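**Is the Gullilel arm kit worth it for a small makerspace?**

Hello all! Our makerspace in Menzies has put a bit of money aside for a tabletop robot arm, and the one that keeps coming up is the Gullilel. We'd want it for pick-and-place evenings with beginners, mostly teenagers and a few retired folk. Has anybody lived with one for a while? I'm keen to know how fussy it is to set up, and whether the gripper copes with odd shapes or only with tidy little cubes.

*posted by gutholm_shed*

---

**surnudby_tinkerer**

Oh, I'm glad you asked, as I've had ours for 31 weeks now and I'm still very fond of it. Setup took me 2 evenings, and most of the second went on calibration (put the kettle on and don't rush it, the wrist is the part that rewards patience).
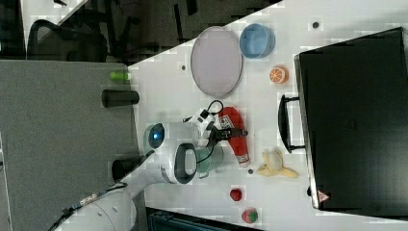 Odd shapes are where I've had the most fun with ours, once I stopped practising on cubes and raided the toy box. Round things that roll are the hardest, and flat things aren't far behind. A toy fire extinguisher like the one under the jaws makes a lovely first target, while I'd leave the peeled banana with its flaps going every which way until your group has found its feet. Start with two or three objects, well spread out, and add a plate or bowl when you want somewhere to put them down.

My one grumble is the manual, which skips over cable routing completely. Leave plenty of slack at the wrist and check it through the full swing before you let the beginners loose!

---

**benchtop_69**

Good kit but the software updates are a pain. Ask about spare gripper pads before you order, ours wore out.

---

**slowsolder**

I only had a loaner for a month, so take this with a grain of salt. The arm itself was a pleasure and our younger members took to it straight away. I found the support people kind but slow, and I waited nine days for a reply about a firmware fault. If you've got somebody patient in the group, go for it. Otherwise I'd ask the seller for a trial first, and do clamp the base down properly.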